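Workshop notebook – two-way cabinet, port and crossover work
Aug 7, 2019
By Farah Hartono

Great session on the Pasaribu cabinet! I've been chasing that boomy patch since July and I think the port is finally where it should be. Writing it all down before I lose the thread, and so Siv can pick it up when she's back at the bench.

Where we were: the box is 56 liters net, one woofer and one horn, tuned by ear and a lot of optimism. Mawar kept telling me the low end sounded thick on kick drum and thin on bass guitar, and he was right (he plays both, so he would know). The impedance sweep showed the two humps badly lopsided, the upper one much taller, and the dip between them higher than the model said. So the tuning was too high for this woofer. I cut a new port from the same tube, longer than the old one, and took it down in small steps, sweeping after every cut. Such a satisfying thing to watch the dip slide along the plot.

Stopped at the point where the humps are close to even. I could have gone on trimming but the last two sweeps were nearly on top of each other.

Chuffing: still a little at the very bottom when pushed hard. Rounding over the inside end of the tube helped more than I expected, and I only did it by hand with a rasp and sandpaper. Retno wants to try a proper flare on both ends. I'm all for it, but the flare changes the effective length, so whoever fits it has to sweep again before gluing.

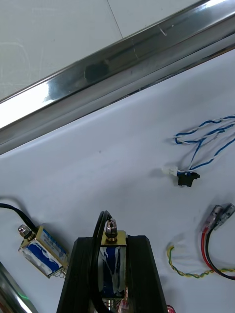
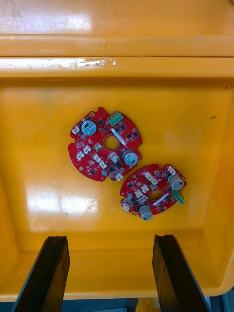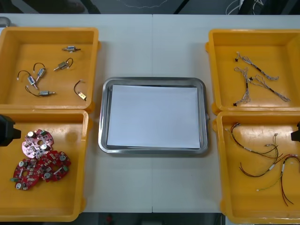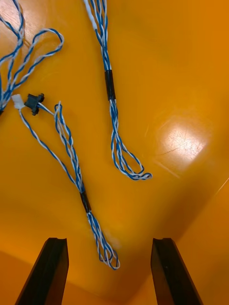 Does a longer port always give deeper bass?

A longer port lowers the tuning frequency of the box, but past a certain point the woofer can't make use of it and you just lose output in the range above.

Next, crossover. Old point was 2 kHz with the Grirketti filter as delivered, and there was a hollow spot right through the vocal range off axis. Flipped the horn polarity as a quick check: deep, clean notch on axis, so the phase match straight ahead is fine. The trouble only shows when you step to the side. Dropped the crossover point a bit, added 6 dB of padding on the horn, and listened to the same spoken passage from five spots in the room. Much better! Voices stay put now when you walk across, and the sibilance has calmed down.

I checked with Rohani that the compression driver is happy at the lower point. She says fine at home levels, and to go for a steeper slope before anyone takes it outdoors.

Bracing: knuckle test on the side panels still gives a note, higher than before but definitely a note. One more brace, set off center, front to back. Panel damping can wait until after that. Remember that the brace eats volume, so the 56 will come down slightly.

To do
- order tube for the flared port
- fit the extra brace, then sweep again
- steeper horn slope, ask Rohani for her values
- borrow the Cutico mic back from Siv
- relabel the two pairs of binding posts, I had them swapped for a whole afternoon

Took the cabinet home for the evening with a pile of records and got through far more sides than I meant to. The brushes on the jazz trio LP sound gorgeous now.

Recent entries
Horn gasket leaks and how we found them
Trernstead subwoofer: first sweep
Wool or foam? Stuffing notes from Retno
Re-coning a tired woofer

Contact the workshop | © 2019 Farah Hartono | Back to top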